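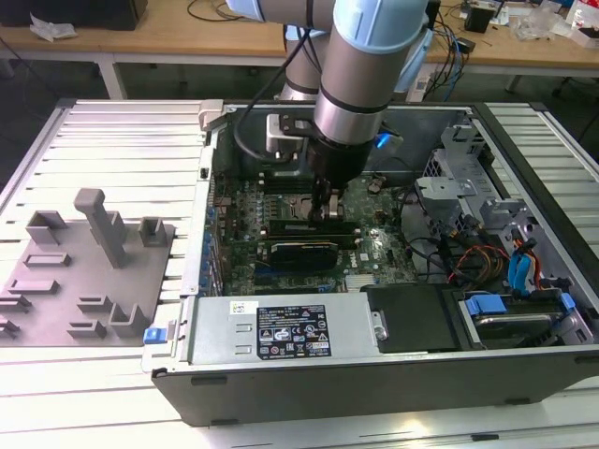

7 September 2023 - glue trials, day 2

Opened the Favwood samples this morning. Birch offcuts, same batch as March, been sitting under the bench in the plastic tub all winter. Bit of cupping on the wide ones, picked around those.

Cut 12 strips on the bandsaw, sanded back by hand. Colour is a bit greyer than I remember. Labelled in pencil on the end grain, NOT the face, we lost half the labels last time.

Mix: Letus hide glue granules, soaked overnight in the fridge. Too thick at first. Added a splash of water and it went stringy then ok. Pot set to 60, no, wrong, that was the old pot. This one sits at 75 on the dial and the glue is happier lower so I backed it off a notch. Someone please write the real temp on the lid with a marker.

Joints
- butt joints, clamped 40 min, 4 of them
- scarfs, same clamp time, rest of the strips
- rub joints didn't get to, out of offcuts

Squeeze-out gelled really fast near the roller door, it was cold as. Warmed the strips with the heat gun before glueing and that bought me a bit more open time. Should of done that from the start. Will do the whole lot warm next round.

One scarf slipped in the clamp. Pulled it apart, scraped, reglued. Marked it with an R so don't average it in with the others.

Stakance clamps are fine but the pads mark the birch. Baking paper under them helps, wax paper doesnt.

Still to do:
- pull tests once cured, leave till Monday at least
- ring Shiferaw re the fish glue, they said it shipped
- order more granules, almost out
- clean the brushes (mine, I know)
- check if the tub lid seals, offcuts felt damp on the bottom layer

Pot's off at the wall. Leftover glue in the fridge in the jar with the red lid, second shelf. Don't eat it.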